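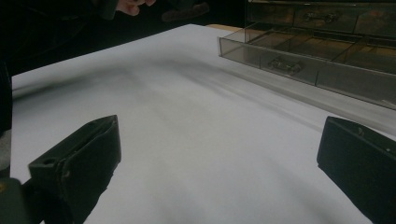 The white worktable and the drawer organizer, Larkano repair room

Progress report to the Maurya Fund
May 15, 2018
Prepared by Sarita Bansal

When we wrote to you for support, our small parts lived in coffee cans, sandwich bags, coat pockets and one very heavy toolbox that had to be emptied onto the floor whenever a faucet needed a washer. I am so happy to report that those days are behind us. The parts bench is up and running, people are using it, and the repairs that used to stall over one missing piece are getting finished.

Your grant covered the worktable, the drawer organizer, the labels and a first stock of the parts we run out of most. The table came first. We had planned to use the old workbench, but Vandana Rajput talked us into a white surface after she spent a long evening hunting for a black seal on dark wood, and she was completely right. A dark washer or a bit of gasket shows up the moment you put it down. People who come in to learn can see what the person teaching is pointing at, which matters a great deal when the thing being pointed at is smaller than a fingernail.

The organizer took longer to settle on. Akash Kashyap looked at the Vatow cabinets, which have solid fronts, and at a Zevberg set with deeper bins, and we went back and forth on it for longer than I'd like to admit. In the end see-through won. You can check what's in a drawer before you pull it, and newer people don't have to learn a numbering system before they can be useful. (We do still have a numbering system. Akash loves it.) The drawers are grouped by job, so plumbing parts sit together, then appliance parts, then everything for bikes and strollers.

Sorting the backlog

This was the big piece of work and I want to give it some room here, because it was much more fun than it sounds. We poured the old cans out a little at a time and went through them by hand. Rings and washers were sorted by outside size first and thickness second. Anything cracked, flattened or gummy went straight in the trash, and we were strict about that – an old seal that looks fine can still leak, and then someone has to come back with the same kettle.

Yuzuki Takagi made a sizing card with printed circles on it. You lay the ring over the circle that fits and write that number on the bag. Before the card, two people could measure the same ring and come up with different answers. Now they match, or near enough that it doesn't matter. She has since made a second version with larger circles for jar and pressure cooker seals, which we badly needed, and she is happy to send a copy to any other group you support. 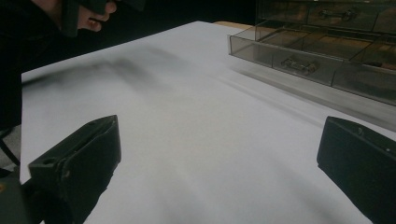
We also agreed on a few habits for the table itself. Only one can gets opened at a time. Whatever is on the table gets finished or bagged before the next thing comes out. Drinks stay on the windowsill. Jyoti Bhatia wrote these up on a card by the door, and apart from the drinks rule they have been kept surprisingly well.

Repairs so far

In the three months since the bench opened, we have helped almost 50 households with something that needed a small part. Faucets are far ahead of everything else, followed by kettles and blenders. Jyoti keeps the log and has started writing down which part was used as well as what was fixed, so we finally know what to buy more of. Medium rubber rings, mostly! We ordered far too many tiny screws at the start and will be giving some away.

My favorite entry is a sewing machine that had been sitting in a closet because the bobbin winder tire had worn out and the shop quoted the owner more than she wanted to spend. Vandana found a ring in the mixed bag that fit, and the owner has been back twice, once with a toaster and once with cake.

What hasn't gone so well

The lighting over the table is weaker than it should be. The far side of the room is dark by late afternoon, and anyone leaning in throws a shadow over their own work. We have tried moving the table and it helped a little. A proper lamp would help more, and there is enough left in the equipment line to pay for one if you are comfortable with that.

Labels have also been a headache. The paper ones curl up at the corners and the sticky plastic ones leave glue on the drawers. Akash is testing a slide-in kind.

And we are behind on the written guide. The section on seals and washers is drafted, but the section on springs and clips has barely been started. I had hoped to send you the whole thing with this report, and I would now expect to have it ready in July.

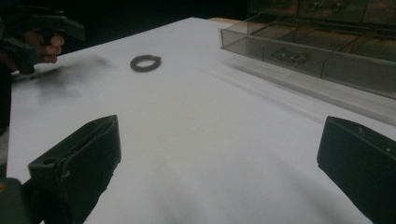 Small Parts Team – Larkano Repair Room

For the rest of the grant period we'd like to do more teaching at the table. The seal and washer evenings fill up quickly, and we have capped them at five people so that everyone can get their hands on the parts. Yuzuki will lead the next ones, with Vandana taking over for appliances. Jyoti would also like to try a short session for teenagers, and has a drawer of mismatched rings set aside for them to practice on.

Spending is in line with the budget you approved, apart from the extra we put toward better drawers and the matching amount we saved by building the shelf underneath ourselves. Receipts are with Akash and he will send copies along with the log.

Please do come by if you're nearby. Bring something that drips.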